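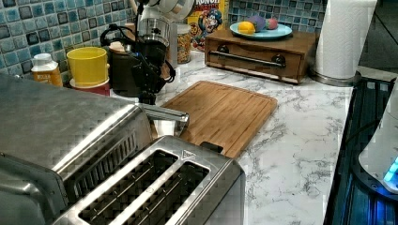
Kitchen bench, 8/18/24

Spent the morning on the counter before the Prunarlow trial. Toaster oven stays at the left with the two-slot toaster by it. Both give crumbs, so crumb trays out and brushed before each run. Wiped the steel tops with a damp cloth and a drop of Brilo, then a dry one. Don't spray near the slots.

Bamboo board lives behind the toaster for now. Oil it again at the end of the month; last coat was in July. Groove side up, please, the loaves shed seeds everywhere.

Coffee maker: the cords are still in a tangle over the front. Want two short leads from Camacho, 70 cm each, and some clips. Until then unplug before moving anything along the back wall.

Weighed the test loaf at 1037 g. First slices went in at setting 2, came out pale at the crust end. Second lot one notch up, better, a bit dark on one side. Turn the bread halfway next time and note which slot.

Still to do:
- grout behind the yellow cup
- find the Flikon timer
- label for the white bottle is fine, leave it
- order bread, sheet 71 has the list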